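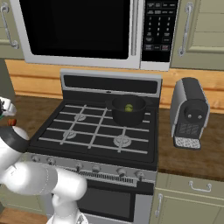 Why does my simulated arm keep stopping dead halfway through a kitchen run?

Most of the time it's a collision shape that's bigger than the thing it belongs to, so the controller thinks the arm has hit something and throws a protective stop.

gratemate
Oct 8, 2020
OK so that's the short version I got from the help channel, and I'm posting because I don't think it covers what I've got. I'm running the Rolton kitchen in Miva with the Ocampo controller. The arm works at the counter beside the range and somewhere in the run it just locks up. No error in the main window, only a "link 3 limit" line in the log. I ran 1,000 episodes over two nights and got 379 lockups. That's way too many! Same controller in the empty room, zero.

I already turned the speed down. Didn't help, it just takes longer to get stuck.

pallet_wren
Turn on the collision overlay and look at the oven handle. In the Rolton kitchen the range used to ship with one big box around the whole front, knobs and all. If your elbow swings low past the oven door you're inside that box long before you touch anything.

toastrack
I'm going to disagree with wren a little. If it was the box you'd get a contact event, and gratemate says there isn't one, just the link limit. That smells like the planner picking a silly elbow pose and running the joint into its stop. I had the same thing on Plallton last June and spent 22 hours shrinking boxes for nothing.

gratemate
Overlay's on and there IS a big box on the oven front. But toastrack is right too, no contact event. Ugh. Can it be both?
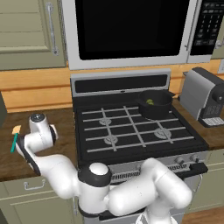 Should the arm let go of whatever it's holding when a protective stop trips?

Keep the grip closed by default, and only open it by a separate command after somebody has looked at where the thing would land.

gratemate
Asking because mine opens on stop, and I'd kind of like to move this setup to a real arm next to a real stove at some point. Dropping a brush on a burner in Miva costs me nothing. In my kitchen, different story.

toastrack
Agree on keeping it closed. Check your Ocampo config, there's a stop behavior setting for the hand and it's separate from the arm one. Mine was set to open too and I never touched it, so I guess that's how it ships.

pallet_wren
I'm less sold on always closed. If the hand has hold of a cabinet handle or, you know, a finger, staying clamped is the bad choice. I'd pick it per task. And please don't go near a hot stove with something that freezes more than a third of the time.

toastrack
Fair point about fingers. For loose tools I'd still hold.

gratemate
Update! Log from episode 844 has the whole thing in it. Planner sees the oversized box, decides the low route is blocked, folds the elbow the long way around and link 3 runs into its limit. So no contact, and still the box's fault. You were both half right, sorry.

I swapped the box for a tighter one and I'm rerunning overnight with the hand set to stay closed. Will post the count when it's done.

pallet_wren
Half right, I'll take it. Do the microwave box while you're in there, it's just as bad.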